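Section 4. Gathering your first examples

By now your Lokix is unpacked, both arms move freely and the Illus recorder shows a steady light. Well done, because the fun part starts here! In this section you will teach the robot by guiding it through ordinary household jobs, one short go at a time, and every go you save becomes something it can learn from.

You do not need a laboratory. A lived-in kitchen is a far better teacher than a bare bench, so leave the place much as you would on any other day. The Nông starter set was gathered entirely in family homes, and it is the set we are proudest of.

4.1 Before you record

1. Park the base where both grippers can reach the work without the arms going fully straight.
2. Check that the wrist cables hang in a free loop. Turn each wrist all the way left and then all the way right, and watch the cable as you do it.
3. Wipe the small lens on each gripper with a dry cloth.
4. Open Illus, choose New Session and type a name for the room. Something plain like "kitchen, back" is perfect.
5. Look at the head view on the tablet. Both grippers and the thing you plan to handle should be showing. 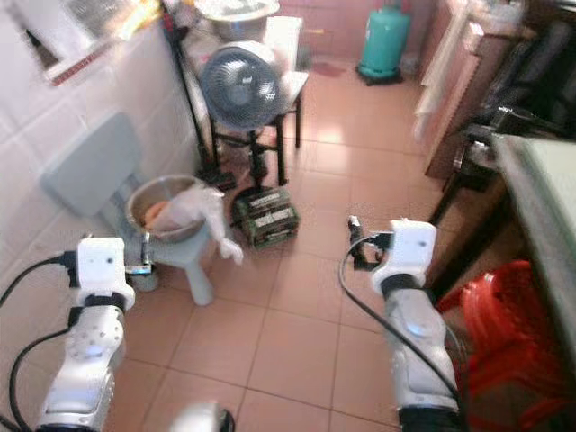

Fig. 4-1. Head view in a tiled room, both grippers raised, basin on the stool to the left.

Note: Low seats and stools make lovely work surfaces for early sessions, as they bring in heights the robot would never meet at a counter. Try one before you move on!

CAUTION: Keep the arms well away from gas cylinders, running fans and anything hot. If the base has to pass close to one of these, drive it by hand with the arms folded.

4.2 Recording a go

1. Say the job to yourself in one short sentence, for instance "put the fork in the bowl". If it needs the word "then", split it into 2 jobs.
2. Type that sentence into the Task box. Use the same wording every time you repeat the job.
3. Press the left pedal. The recorder beeps once.
4. Guide the arms at an easy, even pace. Pauses are fine, but try not to hover over an object while you make up your mind.
5. When the job is done, open the grippers, draw both arms back and press the left pedal again.
6. Choose Keep or Bin. Fumbled a grasp and then recovered? Keep it! A good recovery is one of the most useful things you can give the system.

Note: The robot's progress really starts to show at 400 kept goes for a single job. That sounds like a mountain, but the goes are short and you will be amazed how quickly they pile up.

4.3 Mixing things up

Once you have the knack, start changing the layout. Move the target, swap one bowl for another, turn the cutlery to face a different way. Let the usual clutter stay at the back of the counter so the system learns which things to leave alone.

1. Change one or more objects after every 4 kept goes.
2. Include shiny metal as well as coloured plastic. Steel bowls and spoons throw reflections, and the system needs plenty of practice with those.
3. Shift the base a little between layouts, so the counter comes in at a slant as well as straight on.
4. Share the work between left and right arms. 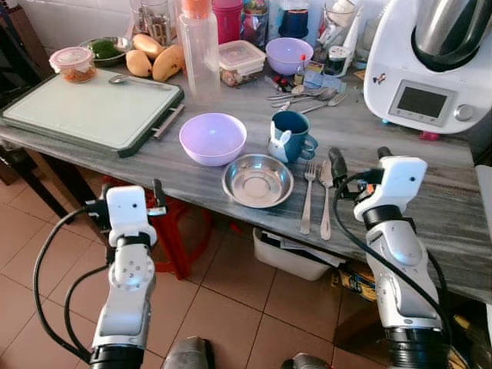 We got much better results once we stopped tidying the counter between goes, writes one owner on the Vodby forum, and turning the fork and knife round every so often helped more than adding new dishes did.

CAUTION: Use blunt table knives only. Never record with kitchen knives or cracked glass.

4.4 Saving and sending

1. Fold both arms and wait for the base light to turn green.
2. In Illus, open Sessions and tap Check. Any go with a missing camera view is marked in red and should be binned.
3. Tap Send. Leave the robot on its charger until the bar is full.

If error 1256 appears, the recorder's store is full. Send your finished sessions, restart the recorder and carry on from the last kept go.

Section 5 covers training and your robot's first try on its own.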